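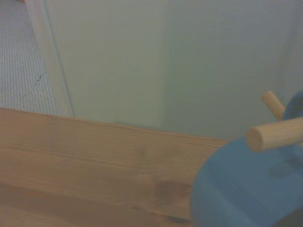 Tema 4. Las ideas económicas y la regulación bancaria

Imprimir | Enviar por correo electrónico

En la sesión anterior estudiamos los instrumentos de la supervisión. Ahora nos preguntamos de dónde vienen los argumentos con los cuales se defienden. Mi punto de partida es sencillo: una norma de capital contiene siempre una teoría sobre el riesgo, aunque el texto legal no la menciona.

Conviene distinguir dos enfoques. El primero, llamado microprudencial, mira la solvencia de cada entidad por separado. El segundo, macroprudencial, mira las relaciones entre las entidades y el ciclo del crédito. Un banco puede cumplir con todos sus coeficientes y, al mismo tiempo, contribuir a un problema colectivo si vende sus activos cuando venden también los demás.

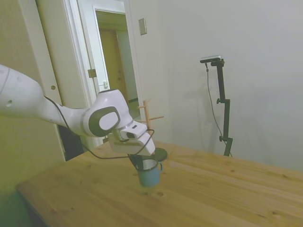
De esta diferencia nace el debate sobre el colchón anticíclico. Sus defensores piden acumular capital en los años buenos; sus críticos responden que es difícil reconocer a tiempo cuándo un año es bueno. Para el seminario deben leer el texto de Chmielewska, casi 25 páginas, con atención especial al apartado 2, donde se discute la discrecionalidad del supervisor.

Preguntas para preparar por escrito:

- ¿Qué actores ganan influencia cuando el riesgo se define como sistémico?
- ¿Puede una idea cambiar la norma sin que haya antes una crisis?

La entrega es en junio, en el aula virtual de Skodel. Se admite trabajar en parejas.

Última actualización: junio

Este sitio utiliza cookies propias para mejorar la navegación. Aceptar | Más información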